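Waiting for a star to go out

The star was nothing. Faint, a bit orange, low over the Ninthorpe water tower, no name anyone uses. On 30/10/2022, sometime before dawn, a rock called Villca was due to slide in front of it and switch it off for up to 17 seconds. That was the whole show. People drove half the night for it.

Occultations are an odd corner of amateur astronomy. No pretty pictures. You're not looking at the asteroid, which is far too dim for anything you own, you're looking at the star behind it and waiting. If you're standing inside the shadow track the star vanishes. Clean, like a bulb. If you're a few miles off, nothing. And you write down nothing and send that in too.

Each observer gets one line across the shape. Where you stand decides which line. Get a star going out at one place and a longer blink a couple miles north, and a shorter one south of that, and you can draw the thing. A rock that's a single dot in the biggest amateur scope in the county, and you end up with its outline. I still find that hard to beleive.

We had 4 stations, strung out along the county road. Randa Twal at the north end in a church parking lot. Me in the middle behind the feed store. Sawsan Akl by the reservoir, Qusai Semaan furthest south with a scope on a Grosoretti mount older than his car. Cold. Heavy dew. A dog somewhere, all night.

The timing is what gets people. Your eye and thumb are slow, and slow by a different amount every time you try. So most of us record video now, with a GPS time stamp burned into every frame, and go through it later on a laptop at home. Lanus does the measuring, plots the star's brightness as a wobbly line, and you look for the cliff. Free program, ugly as anything, crashes if you resize the window. Keep a comparison star in the field or you'll never know if that dip was a rock or a cloud.
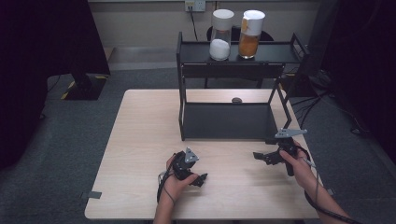 Omar Moussa wrote in after our last piece on this to say the video crowd is scaring beginners off, and that a voice recorder and a shortwave time signal still do the job for a long event. He's timed them that way for years, he says, calls out "gone" and "back" into the recorder, knocks off his reaction time and reports an honest error bar. His other complaint was that we'd printed the wrong frequency. We had. Sorry, Omar.

He's got a point about beginners. A long event on a bright star, sure, use your eyes. Ours was not a bright star. And with a short one, half a second of thumb is a big piece of the rock.

Setup, quickly. Polar align while you still have time to redo it. Find the field an hour ahead, minimum, and then leave it alone. I lost one in December by nudging the focus with minutes to go. Print the chart at two scales. Flip it if your scope flips it. Spare batteries inside your coat, the cold kills them. Get your position off the GPS and write it on paper as well, in pencil, pens quit in the cold. Start recording early and stop late, there may be a second little blink if the rock has a moon. Hasn't happened to me. Has happened to people I know and they don't shut up about it.

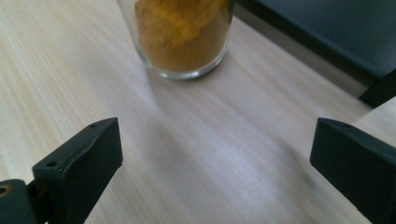
Stray light is the other thing, and it cost Sawsan most of an evening of practice runs. There was a ghost in her video, a pale smudge drifting near the target, brightening whenever the reservoir gate lamp was on her side. She'd blamed the camera. It was a reflection, off a bit of glass in the wrong place. Curved glass will pick up light from anywhere and hand it back to you: look at the base of a plain drinking glass on a table, the thick rounded part, gray and white reflections right along the curve, and that's with nothing fancy going on. Now put several curved surfaces in a row and point them near a lamp. A cardboard hood, black on the inside, fixed it. She taped it on and the smudge was gone.

So, the night. Clouds until late, then a gap. Star in the finder, star on the screen. Radio chatter and then Randa telling everybody to hush, which we did. I watched the clock more than the star, dumb, and when I looked back there was just sky on the monitor where it had been. I didn't see it go. Saw it come back though. 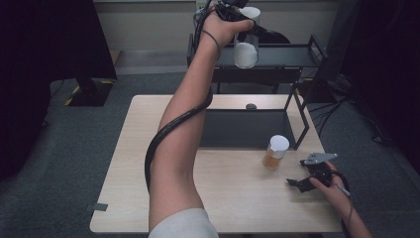 Clear cup, white powder in the lower half, held up over the table in a black gripper.

We got 3 positives out of it. Qusai had a miss, a good clear one, star steady all the way through. He was grumpy over the radio but a miss at the edge is worth plenty, it tells you where the rock stops. His recording ran 346 seconds and every frame of it was usable. Mine had a gap in the time stamps near the end. Loose cable, my fault.

Bohumila Kopecký took our files and fitted the lines. Not round. Flat along one side, and the middle chord came out longer than predicted, so either the rock's bigger than the catalog has it or I botched my end time. She asked me to measure it again. I did, same number. She asked Qusai to check his coordinates, also the same.

There's talk of another Villca track next winter, further west, brighter star. The path will shift before then, they always do. Randa's already looking at parking lots.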